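My semester project: how much water does a bathroom faucet really need?
Interior Design and Home Systems, final report

So my project was on faucet aerators, those little screens that screw into the end of the spout. I picked it because my apartment has the world's splashiest bathroom sink and I was tired of mopping the counter every morning (my roommate was tired of it too!). My partner was Noémie Girard, who did the spreadsheet while I did most of the crawling under sinks.

We tried three aerators: the one that came on the sink, a Dillell, and a Stonach. For each one we let the faucet run into a measuring jug, timed it, then washed our hands the normal way and looked at how wet the counter got. We did 290 hand washes in all, and my hands have not forgiven me. The splash part was harder to score than I expected, so we ended up laying paper towels along the back edge and weighing them before and after.

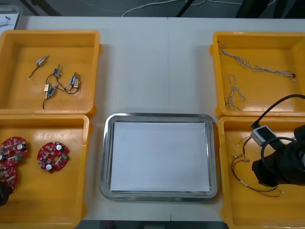
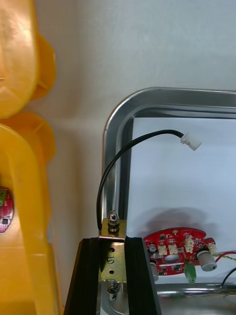
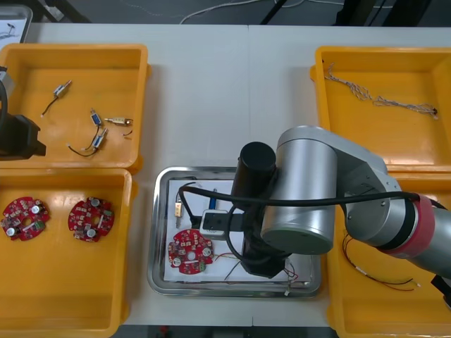 Can you swap an aerator without calling a plumber?
Most people can do it by hand in a few minutes. Unscrew the old one counterclockwise, rinse out any grit, check that the rubber washer is sitting flat, and screw the new one on until it's snug. If it's stuck, wrap it in a rag before you use pliers so you don't scratch the finish.

The Stonach was my favorite. It filled the jug slower, but the stream felt soft and full, and the paper towels stayed nearly dry. The Dillell used even less water, only it came out in a sort of needly spray and I kept turning the handle up to get the soap off, which kind of ruins the point. Noémie liked it fine, so maybe that's just me.

Two things went wrong. We lost 5 of our early readings when the spreadsheet didn't save, and we redid those at night when the building's water pressure felt different. I left them in but marked them. I also cross-threaded the Stonach the first time and had a drip until I noticed.

If I keep going with this in September I want to try the kitchen sink, where you have to fill pots and a low flow might just be annoying. I'd also like a proper pressure gauge.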